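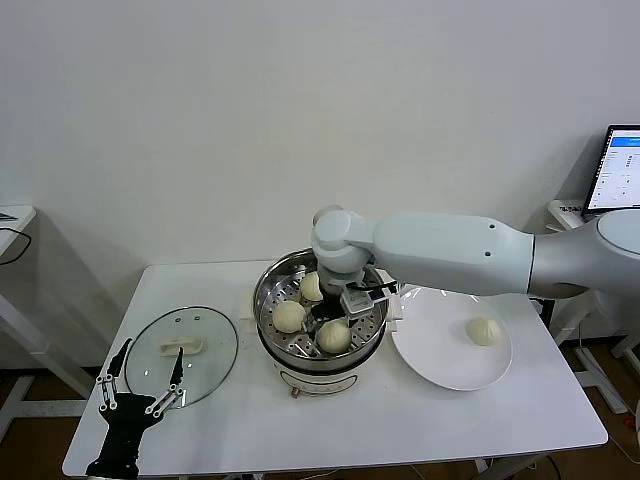 Skoltby, Tue 8 October. Ploline will introduce robotic serving in its staff kitchen in November. The robot will move steamed buns from the steamer to the plate, work now done by hand over hot steam. All 12 kitchen employees will keep their positions and current hours.

"Our staff asked for fewer burns and more time with diners," said Pirjo Juntunen, head of catering.

Media contact: Géza Kerekes, Ploline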